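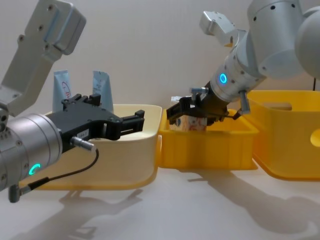

Fig. 4. Two robot arms and three plastic storage bins on a tabletop.

4.3 Loading an island map pack

Map packs cover trails, ferry piers and campgrounds for one island each. The Nasuline pack needs 200 MB of free space on the Kurek handheld guide.

1. Connect the guide to Wi-Fi and open Trips > Map Packs.
2. Select Nasuline, then Download. Leave the screen on until "Pack ready" appears.
3. Open Units and choose feet or meters. Summit heights change at once (Flommont reads 2,378 feet).
4. Set Tudville pier as the start point.
5. Turn Wi-Fi off and check that the map still opens.

Note: Ferry times are stored with the pack and do not update offline. Load the pack again before any trip in August.

CAUTION: Do not remove the battery during step 2. A partial pack – shown in gray – must be deleted before a new download.

Section revised July 30, 2026, Kyung-tae Hwang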